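Home Stories Essays Archive About

The Fellis Account

Last updated in March
Reading time: 3 minutes

My aunt left me a lighthouse, or that's what the letter said, and I told everyone at work before I'd read page two. Page two said it was a share in a lighthouse. Page three said the share was one part in 354, and that the lighthouse was on an island called Fellis, which I couldn't find on my phone no matter how far I zoomed in.

I was thrilled anyway! I'd never owned a part of anything. I rent my apartment, I lease my car, and the couch belongs to my ex, who has been coming back for it for 3 years.

So I called the number on the letterhead. The company was called Komstead, and a woman with a lovely slow voice told me the other owners met once a year, in Malta, and would I be attending? I asked if Fellis was near Malta. She said no, it wasn't near anything much, but the owners liked Malta. They'd tried meeting on the island once and there was nowhere to sit.

I said I'd think about it. Then I hung up and booked a flight, which used up the money I'd been saving for my teeth.

You have to understand what my aunt was like. She sent me a birthday card every year with the wrong age in it, always younger, so that by the time I turned thirty she had me down as nineteen. She never married and never learned to drive, and she worked in the back office of a shipping insurer for so long that they gave her two retirement parties (the first one didn't take). I'd visited her there once when I was a kid. I remember the carpet and a drawer full of mints. If you'd asked me to name the person in our family least likely to own a piece of lighthouse, I'd have said her, and then my father, who gets seasick in the tub.

Before the trip I went by her old office to pick up whatever she'd left behind. They'd kept a file for her all this time, and they let me sit at a desk and read it by myself for a whole afternoon. 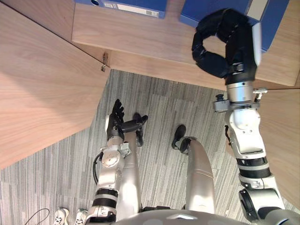 Most of it was letters about the lighthouse. Hundreds of letters! The owners had been writing to each other for decades and somehow my aunt had ended up as the person they all wrote to. They complained about the paint. They complained about each other. One man wanted the light to be green on his wife's birthday, and there was a whole year of back and forth about that, and at the end of it my aunt had written, in her tiny upright handwriting, "Granted, one night, weather permitting." I read that line over and over. I didn't know she could grant things.

There was also a ferry. It was called the Bashir, and it went out to Fellis on Fridays if anybody asked it to, and my aunt had asked it to 15 times. Fifteen! She'd told us she was at a spa. My mother used to say how funny it was that she always came home from the spa with a sunburned nose and a cough.

I flew to Malta with the letters in my carry-on. The meeting was in a hotel dining room with the chairs pushed back, and I'd guess everybody there was over seventy, and when I gave my last name at the door the room went quiet. Then they got up. They all got up, even the ones who needed a hand with it, and came over and shook my hand, one after another, and told me things. She'd settled the paint war. She'd slept in the lamp room in a storm. She'd taught the one with the cane to play gin and then taken his watch off him, and he showed me his bare wrist like it was a medal.

I didn't know what to do with my face. I kept saying thank you.

Around four o'clock they brought out coffee and got down to business, and the business was that the light had been switched off over the winter and it would cost 50 thousand to get it going again. There was a long argument. I'd planned to sit at the back and eat the little almond cookies, but people kept turning around to look at me before they voted on things, and after a while I understood that they were waiting.

"I don't know anything about lighthouses," I said.

"Neither did she," said the man with no watch.

So I asked what color the light was going to be. Well, you should have heard them! It took another two hours. Somebody threw a napkin. A woman in a yellow raincoat wanted it on record that she'd been against green from the beginning, and somebody else said the beginning was before she'd even bought in, and I found a pen in my bag and turned over the agenda and started writing it all down.

I have a whole shoebox of their letters now. They come to my apartment, where the mailbox is too small for them, and I answer them on the couch. I've put in for a Friday off at work. I told my boss I'm going to a spa.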